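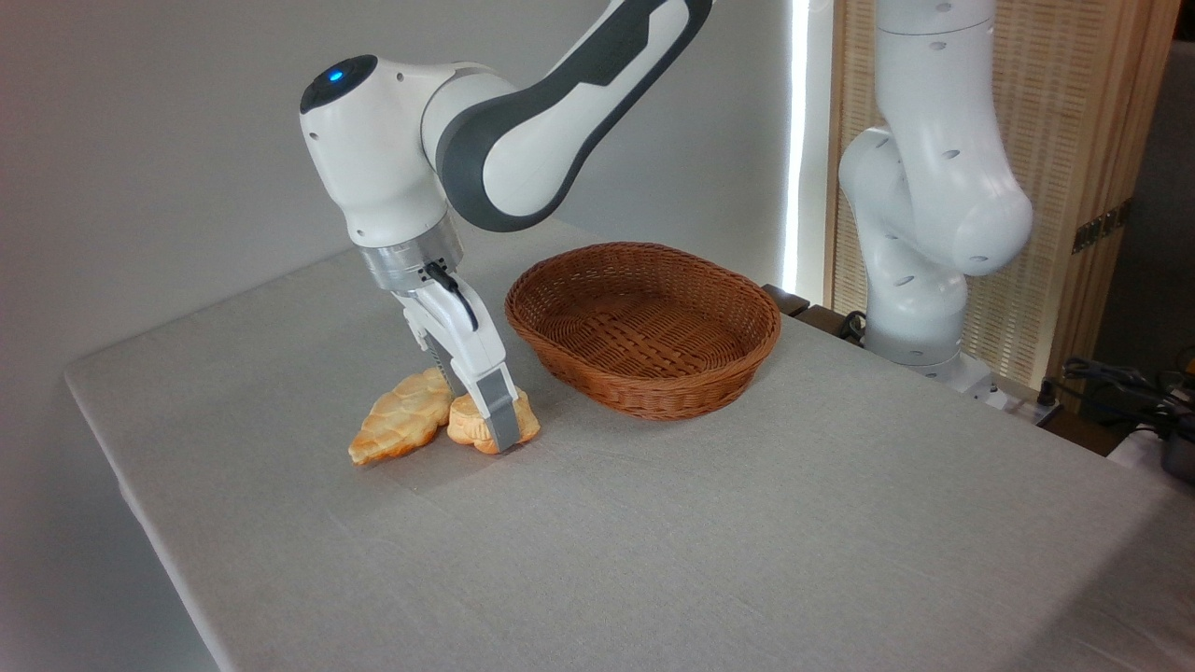
marlo_77 replied:
I'd still keep the starter in the fridge. Four loaves a month does not justify feeding it every day, and you end up throwing out more flour than you bake with.

8th October -- posted by dunmore_bakes in Bread and Baking

dunmore_bakes wrote:
I hear you, but I've tried the fridge twice and both times the next loaf came out flat and sour. I'm on the counter now, feeding morning and night, and the bread is better. My problem is the flour bill. I was buying the Ciklow bread flour in small bags and I can't keep doing that.

For anyone just joining, my usual loaf is 300 grams of water to 400 and change of flour, a spoon of salt, and whatever starter looks lively. I bake in a cast iron pot with the lid on for the first half.

pinerow replied:
How long did you leave it out after it came from the fridge? Mine needs two feedings before it is good for anything. If I bake after one feeding I get the same flat loaf you describe.

dunmore_bakes wrote:
One feeding. Overnight, then straight into the dough.

pinerow replied:
Then that's your problem. Take it out the morning before, feed it, feed it again at night, mix the next morning. You will not be able to tell the difference from a counter starter.

oldmillroad replied:
I can tell the difference. I ran both for most of a year, same flour, same oven. The fridge one was always more sour, even after three feedings. Some people like that. My family doesn't, so the counter one won.

marlo_77 replied:
Same starter split in half, or two different ones?

oldmillroad replied:
Split in half. Jars were different sizes, if that matters.

marlo_77 replied:
It might. A taller jar is harder to stir properly and you leave more old stuff at the bottom when you pour off. I scrape mine down to a spoonful and feed from that. If you carry over a lot of old starter it will be sour no matter where you keep it.

tealkettle replied:
On the flour bill: the mill store in Prikanwood sells 25 pound sacks and will split one between two people if you ask at the counter. It's a plain unbleached flour, nothing special on the label, but it takes water better than the Ciklow. I've been using it since April. Keep it in a bucket with a tight lid.

dunmore_bakes wrote:
That's a 40 minute drive for me but I might do it. Does it need more water?

tealkettle replied:
A little. Start with what you use now and hold back a splash to add while you mix. If the dough feels stiff, put it in.

oldmillroad replied:
I bought a sack there and wasn't impressed. It was fine for pancakes. The loaves spread out sideways on me. I went back to the Ciklow and put up with the price.

tealkettle replied:
Did you get the bread flour or the all-purpose? The sacks look almost the same -- the only difference is a small stamp near the seam.

oldmillroad replied:
Now I have to go look. I think the sack is holding potatoes.

pinerow replied:
Back to the starter. If you stay on the counter, keep less of it. I used to keep a full jar and pour half down the sink. Now I keep a couple of spoonfuls and only build it up the night before I bake. That cut my flour use more than switching brands did.

marlo_77 replied:
Agree with this. And don't pour it down the sink, it sets up in the pipe.

dunmore_bakes wrote:
Okay. I'll split the starter, keep a small one on the counter and put the rest in the fridge, and give the fridge one two feedings this time. Same recipe for both loaves.

oldmillroad replied:
Same size jars.

dunmore_bakes wrote:
Same size jars. Also, does anyone take the lid off earlier than halfway? My crust is thick enough to hurt the roof of my mouth.

tealkettle replied:
Later, if anything. Lid on longer gives you a thinner crust. I take mine off for the last 15 minutes only and wrap the loaf in a towel once it has cooled a bit.

pinerow replied:
No towel for me, it goes leathery. But yes to the lid.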